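Drellano is a two-finger hand-held gripper used for the comparison of robot grasping tools. It was developed in Hunport as part of the Daza project, where it serves as the manual counterpart of the Clandier, a motorized gripper mounted on an arm. Both tools have the same finger shape, so a grasp made by a person can be compared with a grasp made by the machine.

The first test series was started in April and contained 1,131 grasps, of which 991 were accepted for the comparison. The remaining ones were excluded for missing camera data. Cylindrical containers are among the usual test objects, and they are normally gripped in an upright position on a table.
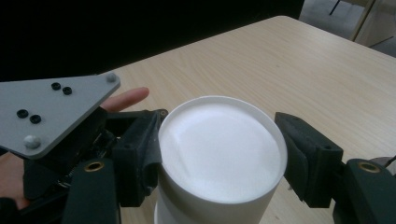
In the standard procedure the operator closes the fingers on the object, lifts it up to 100 millimeters and puts it back on the same spot. Each object is presented first to the Drellano and then to the Clandier. A grasp is counted as stable when the object does not turn between the pads during the lift.

A second series of 177 grasps compared two kinds of pads, one smooth and one ribbed. The ribbed pads gave less slipping on round objects, but on flat boxes the difference was small. Tests with soft packaging are not yet included in the project.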